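Fevetberg Pet Owners Help Board
Cats: Feeding and Daily Routine

Senior cat leaves her evening meal and asks for it at 3 a.m.

Posted by Rolland_Household
November 6, 2023

Our cat is a spayed female, aged 14, who lives indoors. She receives two meals of canned food, at 7 a.m. and 6 p.m. Since February she has eaten her breakfast in full but has left most of her evening meal, and she then wakes the household at 3 a.m. to request it. Her weight has not changed. We would be grateful for advice on whether the hour of the meal should be moved, and whether the type of dish may be a factor. She was moved from a deep bowl to a flat plate last winter.
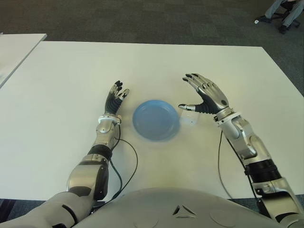 Replies

Nololbridge Cat Shelter Desk
A change in appetite in a cat of this age should first be discussed with a veterinarian, even where weight is steady. Dental pain, kidney disease and an overactive thyroid are all common in older cats, and night calling may accompany any of them. Please request a dental check and blood work.

If the results are normal, we suggest the following. Divide the evening ration into 2 portions and serve the second shortly before the household retires. Warm the food slightly. Do not rise to feed her at 3 a.m., as the habit will become fixed. A timed feeder may be set for 5 a.m. and moved later by a few minutes each week.

A shallow dish suits most older cats, and we see no reason to return to the deep bowl.

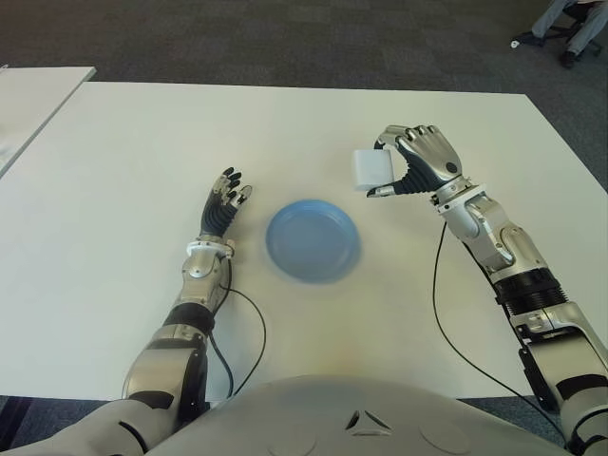 Shallow plate, light blue, with a raised rim.

plirkum62
Ours did the same. We moved supper to 9 p.m. and the calling stopped within the month. Plate or bowl made no difference to him. He also prefers to eat on the table, which we do not permit.

Fevetberg Senior Cat Circle
We agree with the shelter's reply regarding the veterinary visit. We would add that a period of active play before the last meal is helpful, even for a cat of 14. Ten minutes with a string toy is sufficient. Members should also keep a written record of what is offered and what is left for two weeks, and bring it to the appointment.
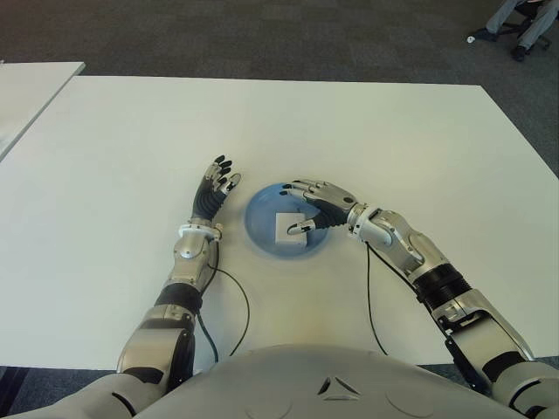

At the white table.

This thread is closed to new replies.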